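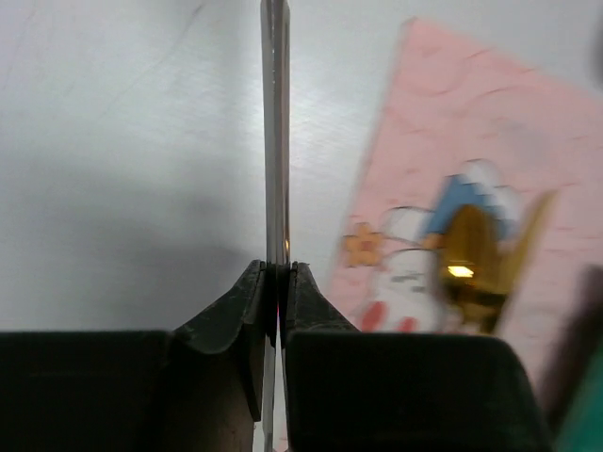

A wrist camera's view of the job: two gripper fingers, one thin piece of metal held upright, and a bit of the table behind it.

Science & Stuff > How Things Learn

July
By Honeylyn Mangubat

Think about the last time you picked up a slice of bread. You probably can't, because it was too boring to remember. Your hand went out, your fingers closed, and the bread came along with no fuss.

Now try explaining it to someone who has never had a hand. How far apart should the fingers be? When do they start closing? How hard do they squeeze before the bread stops being a slice and turns into a sort of crumpled hat? You knew all of that this morning, half asleep. Writing it down would take you until dinner.

That is the problem at Arwood, a robot workshop in the town of Manammont. The people there want a pair of robot arms to help set out breakfast. The arms are strong and patient, and when they started they knew less about breakfast than your little brother does.

So how do you teach them?

The old way was to write rules. Move the arm this far. Stop. Close the fingers. Rules work nicely in a factory where every part sits in the same spot all day long. Breakfast doesn't behave like that. Bread comes in different shapes, and somebody always moves the mug.

The newer way is to show the robot. Then you show it again. Then you have a drink of water and show it some more.

Each showing is called a demonstration. A person steers the arms through the whole task, start to finish, while a computer saves everything: what the cameras see, where every joint is, and whether the fingers are open or shut. When the task is over, the computer has one example. Then the table gets set up again and the person makes another.

Tolera Gebretsadik steers the arms at Arwood on most mornings. He uses a pair of handles called the Birnico, and when he bends one handle, the robot's arm bends too. He has made 444 examples of moving bread with tongs. His family has stopped asking how work was.

"The first day I was very proud of every one," he says. "Now I'm proud of about one in ten."

Why tongs? Partly because people use them for food, and partly because they're tricky. A robot that holds a tool has two things to keep track of: where its own fingers are, and where the end of the tool is. You had the same trouble when you learned to use a fork. There may be a video of it. Ask your parents, if you're feeling brave.

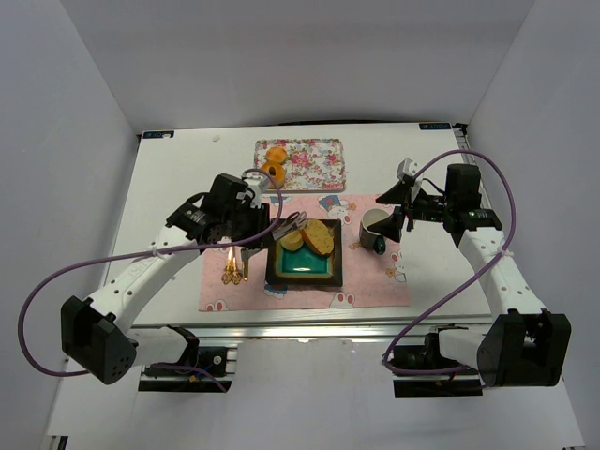 Tongs on the left, an open gripper by the mug on the right, and two pieces of bread waiting on a dish with a green center.

Look at how much stuff is on the table. There's a placemat with cartoon rabbits on it, a tray with roses, some gold-colored utensils and more baked things toward the back. A plain table with one slice of bread in the middle would be a lot simpler. It would also teach the robot that bread only exists on plain tables.

Learning systems are like that. They take whatever you show them very seriously. At one point, Tolera and his workmates had 206 examples in which the dish was always in exactly the same place. The robot studied them and got good at reaching for that place. Then Fotini Zervas slid the dish a little to one side, and the arm reached confidently for the spot where it used to be. It closed on nothing, lifted the nothing into the air, and put it down with great care.

Fotini laughed for quite a while. Then she made a new rule for the humans, who needed one: something on the table has to change before every example. Turn the bread. Shift the mug. Swap the placemat on Wednesday, even if everyone likes the rabbits.

More than one camera watches. One kind looks at the whole table, the way you would if you were standing by it. Another kind rides on the robot's wrist and sees mainly fingers, plus whatever the fingers are near. The wrist view is hopeless for finding the mug across the table. For the last tiny bit before a grab, though, it's the one you want. The learning system gets both kinds of view and has to work out which is useful when.

And what does it do with all those examples? Inside the computer is a program called Pascu. It looks at a moment from one example and guesses what the arms should do next. Then it checks its guess against what Tolera did. Wrong? It changes itself a tiny bit and guesses again, over and over, for some 300 hours. (It doesn't get snacks.) Little by little the guesses get closer to what a person would do.

It never gets told what bread is, by the way. Pascu has no opinion about toast. It has only learned that when things look like this, a good next move is usually like that.

Bad examples matter too. If Tolera drops a slice halfway, Mwajuma Bakilana watches the recording and decides what happens to it. A plain mess gets thrown out. A mess where he picks the bread back up and carries on gets saved, so the robot can learn what to do after a mistake of its own. There will be some.

The goal for the end of summer is 700 examples. After that Petrică Dinu will put different bread on the table, some of it in shapes the robot has never met, and everyone will stand back.

TRY IT AT HOME

Put a sock over each hand and pick up a cracker with kitchen tongs. Move it to a plate. Now do it ten times, and put the cracker somewhere new each time.

Were you better on the tenth try than on the first? What changed? Write down two things you did differently, and then eat the cracker, unless it has been on the floor.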